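手持夹爪套件使用评测：机器离做家务还差多远

评测对象：Gretex 手持夹爪采集套件（双手版）
使用地点：Hurnum 公寓样板厨房
记录与撰稿：Fitriani Ismail
发布日期：2025年5月2日

先交代背景。我们组平时评测的是小家电和厨房收纳，去年9月开始加了一个栏目，专门看机器能不能干家里的活。第一期写的是擦桌子，第二期写的是叠毛巾，读者来信里问得最多的是早餐：烤面包这么简单的事，机器到底能不能做。这一期就写这个。

套件包括两只手持夹爪、两套相机模块、线缆、一个收纳箱和一年的训练服务。人拿着夹爪做家务，录下来的数据传上去，训练出来的模型再装到机械臂上，由机械臂照着做。机械臂不在套件里，我们用的是向 Stakcombe 租的双臂工作台，租金另算。所以这篇评测分两部分，前半部分写夹爪拿在人手里好不好用，后半部分写机械臂学完以后做得怎么样。

一、拿在手里的感受

每只夹爪重330克，不含线。单看数字不重，但重量集中在前端，举着做二十分钟以后手腕会酸。Baltasar Escobar 手大，握着没问题；Nadiia Fedoruk 手小，扳机要用两根手指才能按到底，做到后面需要换手休息。说明书里提到有小号握把，要单独买，我们没有买。

夹指是软的，表面有细纹，夹面包片很稳，力气大一点也只是压出一道浅印。夹水瓶也可以，前提是从瓶身中段夹，靠近瓶肩的地方会滑。夹细的东西比较麻烦，餐具筐里的叉子要从上方垂直伸进去，碰到旁边的勺子就会一起带出来。夹薄片最差，透明膜、纸巾、烘焙纸贴在桌面上的时候基本夹不起来，只能先推到桌边，让它露出一截再夹。

线是最大的缺点。两只夹爪都拖着线，两个人换位置的时候必须先停下来理线。线还会扫到桌上的东西，筐子被带倒过几次。如果厂家出无线版本，我会建议等无线版。

标定不难。第一次按说明书做花了17分钟，熟练以后快得多。夹指底座上的方形标记要保持干净，沾了黄油以后软件会提示识别失败，用湿布擦掉就恢复了。面包屑没有影响。

二、测了哪些活

一共定了五项，都围绕一顿简单的早餐，桌面布置固定，每次只挪动物品的位置。

第一项，从袋子里取出面包片，放到桌上。
第二项，打开小烤箱的门，把面包放进去，关门。
第三项，把面包放进多士炉的槽里，按下拉杆。
第四项，把烤好的面包取出来，放到盘子里。
第五项，收拾桌面，叉勺归筐，水瓶放回后排。

五项加起来录了1092段，由四个人轮流完成。第五项录得最多，因为每次桌面乱的样子都不一样。录制期间小烤箱和多士炉都没有通电，测加热的部分放到最后，由人在旁边看着单独做。

录制过程里有一点值得提醒：做得太快的片段不好用。Mudassar Sandhu 做过餐厅后厨，动作利索，他录的前一批片段里夹爪经常挡住面包，软件判为不合格，要求重录。后来他放慢到平时一半的速度，合格率才上来。这意味着录数据的人其实要重新学一遍怎么做家务。

三、机械臂的表现

训练完以后，每一项让机械臂做70次，记下成功、失败和需要人帮忙的情况。这里不列完整表格，按项目说结论。

把面包放进小烤箱，做得最好。面包摆得歪一点、离烤箱远一点，机械臂都能调整过来。失败主要出在面包边缘碰到门框，碰到以后它会继续往里推，面包就折了。人遇到这种情况会往后退一点再进，它大多数时候不会。门的开合没有问题，只是关得重，有一声响。

多士炉比小烤箱难。槽窄，面包要对得很准，厚一点的面包片成功率明显下降。拉杆可以按下去，但它分不清有没有按到位。有几次拉杆弹回来了，机械臂已经收手去做下一步，过一会儿去取一片根本没有烤过的面包。

取烤好的面包，在不通电的时候成绩不错，通电以后变差。热面包变硬变脆，夹的力度不变，就会夹碎。小烤箱里的面包还要从热的烤架上取，夹指离加热管比较近，我们做了几次就停了，担心软材料受不了。厂家的说明书写明不要接触高温部件，这一条应该遵守。

从袋子里取面包，基本不行。袋口是软的，每次形状都不同，经常连袋子一起提起来。我们最后把这一项改成由人先取出面包。

收拾桌面，介于两者之间。水瓶归位稳定，叉勺归筐时好时坏。叉子平躺在桌面上的时候，机械臂要试两三次才能夹起来。盘子是白的，桌面是浅色木纹，光线一强，它会在盘子边上夹空。换了一只深色盘子以后好了一些。

四、时间和人工

一个人烤一片面包、放到盘子里、收好桌子，扣掉等待加热，不到一分钟。机械臂做同样的事要四分多钟，而且要有人看着。看着的人不能离开，因为卡住以后它不会叫人，只是停在那里，或者反复做同一个动作。

Noémie Langlois 负责计时，她的看法比我悲观。她认为只要旁边还需要站一个人，就谈不上省事。我的看法是分场合。家里一天只烤两三片面包，确实没有意义。早餐店或者员工食堂，同一个台面、同一种面包、同一台烤箱，一早上重复很多次，一个人看几台机器，就有算账的余地。MacDonald 食堂的负责人来看过一次，问的也是这个问题：一个人能同时看几台。以目前的停顿频率，我觉得最多两台。

车间里的活我们没有正式测，只顺手试了把螺丝盒从一个架子搬到另一个架子。硬盒子，位置固定，一次就成，比面包容易得多。东西越硬、位置越固定，机器越有把握，这和前两期的结果一致。

五、优点和缺点

优点：
夹指抓软的食物稳，不容易弄破。
标定步骤清楚，新手可以独立完成。
换任务不用写程序，重新录就行。
配件拆装方便，夹指可以单独更换。

缺点：
线多，双人操作时尤其碍事。
前端偏重，手小的人扳机不好按。
贴在桌面上的薄片夹不起来。
不能靠近高温部件，厨房里的用途因此受限。
训练服务排队，我们等了六天才拿到模型。

六、适合谁买

做研究、办培训班，或者手里已经有机械臂、想让它学新动作的小店，可以考虑。普通家庭不用买，买回来也没有东西可以装。想要一台能做早餐的机器，目前的选择还是定时功能好一点的多士炉。

评分：作为采集工具，七分（满分十分）。作为“让机器做家务”的方案，四分，主要扣在速度、看护人工和加热环节上。

下一期准备测洗碗机的装碗和取碗，台面换成不锈钢的，其余设备不变。有想看的项目可以在留言里写，最好写清楚用的是什么餐具、放在什么位置。 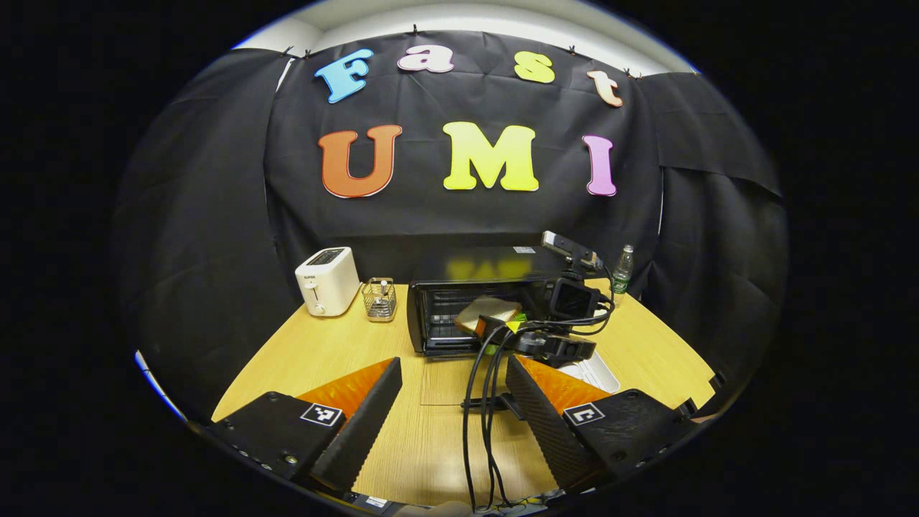 早餐台面：多士炉、小烤箱、面包片与手持夹爪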